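Speaker notes, open day talk, Jun 25, 2025

Slide 1. Say hi, wait for the back row to sit down. Thank Ka-ming for the intro (and for the parking pass!). Mention I'm the one who wrote in asking whether visitors could touch things, and yes, the answer was no.

Quick background. I went to the Starkel open day because Jarlath Sheehan kept telling me I'd only ever seen robots in videos, and he had a point. They get roughly 2,000 people through in a day, and I was visitor 906, which I know because it was on my sticker and I still have the sticker. The big hall has the welding cell and the pallet stacker and that's where the crowd goes. Go ahead and ask for a show of hands: who has stood next to an arm while it was running? Last time I got two. Then say we skipped the big hall and went straight upstairs to the Uvham room, where they do tabletop picking.

Slide 2. Leave it up for a bit and have a sip of water.

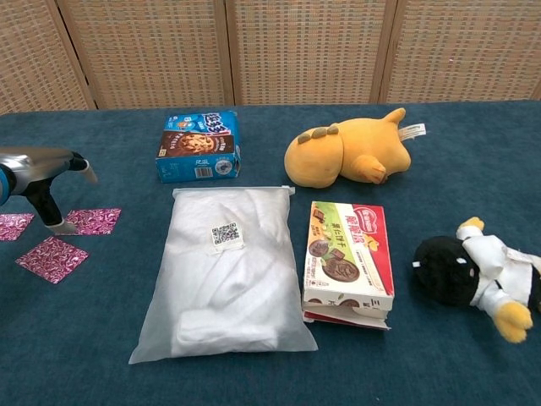 Grasping was the thing I came for, and I ended up standing at that table way longer than I'd planned. I'd figured the hard part was strength or speed or something like that. Nope! The people running it talked almost entirely about shape and surface. Take the boxes. A snack box standing on its end has nice flat sides, so you can squeeze it and pretty much know what you've got. Now look at the pink foil squares under the gripper. They're shiny, they're crinkled, they lie almost flat on a fuzzy cloth, and one fingertip has to get down by the tabletop before you can even think about picking one up. Same goes for the plastic bag with the white garment folded inside, where you might get hold of the bag or you might get hold of the bag plus whatever's in it. And then there's the dinosaur. (Pause, people like the dinosaur.) Plush squishes, so where you grab it matters a lot less, and I found that weirdly comforting.

Slide 3. The sorting numbers from the handout. Ka-ming Liu will ask about these, so don't rush. Their sheet listed 63 kinds of item for the season, with new ones due in July. I asked who chooses them and got a long, happy answer about grocery shopping.

Slide 4. What I'd do differently on a visit. Go upstairs first. Bring a notebook, my phone died before the Ní Bhriain demo and I'm still mad about it. Ask the operator what they find annoying, you'll get a way better answer than if you ask what the robot can do.

If there's time, tell the Grikine shuttle bus story. If not, go to questions and point folks to the sign-up sheet by the door.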